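Bed sheet

A bed sheet is a rectangular piece of cloth that is put on a bed, over the mattress and under the blanket or quilt. In most homes the sheet which lies directly on the mattress is called the bottom sheet, and the one that covers the sleeper is called the top sheet.

Types

The flat sheet is the older type. It is a plain piece of cloth with a hem on all four sides, and its edges are folded under the mattress. The fitted sheet has elastic sewn into the corners or along the whole edge. It stays in place better, but it must be bought in the correct depth, and it is more difficult to fold.

Materials

Cotton is the most common material. Linen is stronger and feels cool in summer, but it wrinkles easily and costs more. Flannel is preferred in cold months, and in many shops it is sold out by February. Mixed cloth of cotton and polyester dries fast and needs little ironing.

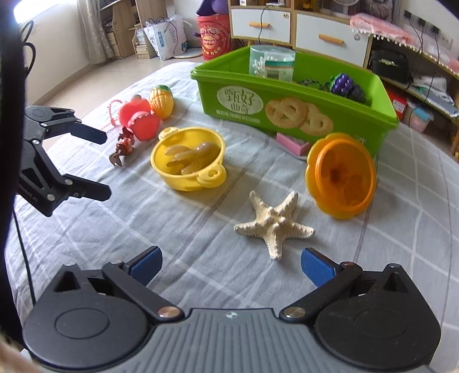

Colors and patterns

For a long time most sheets were white, as white cloth could be boiled and bleached. Colored and printed sheets became usual when dyes which do not fade in hot water were cheap enough. Stripes, checks and grids are popular because small wrinkles are less noticed on them.

Local production

In the town of Lomutow, sheets were woven at the Pruvost mill, which had 426 looms in its best years. A smaller mill in Pludow made only linen and had 13 looms. Both towns sold their cloth at the yearly market in Dimlow, where it was customary to offer sheets in bundles of 4.

Care

Sheets are usually washed once a week or every two weeks. Cotton and linen can be washed in hot water, while the mixed cloths keep their shape longer in warm water.

See also: Blanket, Mattress, Pillowcase, Quilt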